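# Contact-rich insertion in simulation, part 4: where the clearance goes

Saturday, September 22, 2018
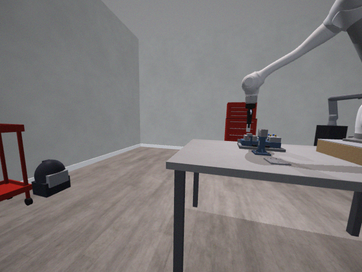

Last time I left the insertion policy stuck at a success rate that would not move, whatever I did to the reward. Rami Bataineh wrote to suggest that I stop touching the reward and look at the contact parameters, and he was right, so this post is mostly about those.

A quick recap of the set-up for anyone who skipped part 3. The task is to put a small part into a fixture with a tight fit. The policy gets joint positions, joint velocities and an estimated wrench at the wrist, and it outputs small Cartesian offsets on top of a scripted approach. The scripted part is dull and works. The learned part only takes over for the last few millimetres, where the position error of the approach is larger than the clearance of the fit.

## The problem with the old runs

The solver I was using allows a little penetration between bodies before it pushes back. With soft contact settings the part could sink into the wall of the fixture by more than the clearance, and the policy learnt to use this. It pressed down hard at a slight angle and waited. In the logs it shows up as a wrench that climbs steadily and then drops to nearly nothing once the part has slid through the corner of the block. Scored on final position alone, those runs counted as successes.

I had noticed the climbing wrench in August and put it down to friction. Qusai Chidiac plotted penetration depth against time for the same episodes and the answer was obvious within a minute. I should have logged penetration from the start.

## What changed

- Contact stiffness raised until the worst penetration in a scripted test stayed well below the clearance.
- Time step halved, as the stiffer contacts went unstable at the old one.
- Collision meshes for the fixture rebuilt from convex pieces. The old single hull had quietly filled in part of the opening.
- An episode now fails if the wrist force goes over a fixed limit at any point.
- The starting offset is drawn from a wider range, in both position and tilt.

The convex pieces were the most tedious part. Automatic decomposition rounded off the inner edges, and these are exactly the edges that matter here, so I ended up splitting the mesh by hand. It took two evenings. The visual meshes are untouched, so renders from before and after look the same.

## Results

I trained 8 seeds with identical settings, apart from the seed. Under the new success criterion, the best policy from part 3 falls to 12 per cent. After retraining with the changes listed, the mean across seeds is 77 per cent and the best single seed reaches 91.

The spread between seeds bothers me more than the mean. The weaker ones share a failure: they find the rim, tilt the part to search along it, and then do not bring the tilt back before pushing. The force limit ends the episode. The stronger seeds straighten up first. I have no explanation yet for why only some of them find this, though the entropy bonus decays quite early and that is the first thing I intend to vary.

I also tried removing the wrench from the observations, to see whether the policy was using it at all. Training became much slower and none of the seeds got past the rim reliably. That is a weak test – the smaller observation might want different learning settings – but it is enough for me to keep the wrench in.

## Not done

None of this says anything about transfer. The simulated force reading is far too clean, and there is no backlash in the gripper model. Anas Farah has offered a noise model fitted to his own sensor, which I hope to add in October along with a delay on the observations.

Rania Harb asked in the comments on part 3 for the config files. They are in the repository now, under `insertion/contact_v2`. The old ones are still there too, so that the earlier numbers can be reproduced, but please don't train with them.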